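Newsletter > Home Tech > Chores

Filed under: Robots at Home

Every October a few of you write in to ask whether it's finally time to let a machine do the laundry, and I do love getting those letters, even if my answer never changes much. Dark, soft things are still the hard part - black fuzzy fabric against a black bag with a zipper is a puzzle for my own eyes, never mind a gripper's. 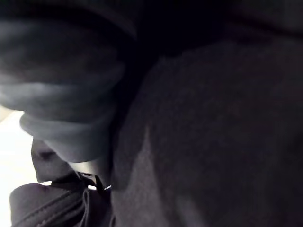

Karnus and Jetden have both told us they're almost 2 years from something you could buy, and I'd like to believe them, I really would. A washer door is a known shape in a known spot. A wad of wet cloth is a new shape every time you touch it, and that's where the patience (yours and mine!) runs out.
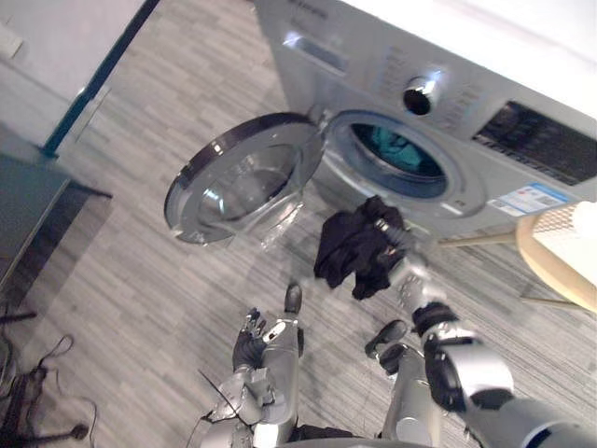

Should you hold off on buying a new washer until the robots are ready? Buy the washer you need now, and pick one with a door that opens nice and wide.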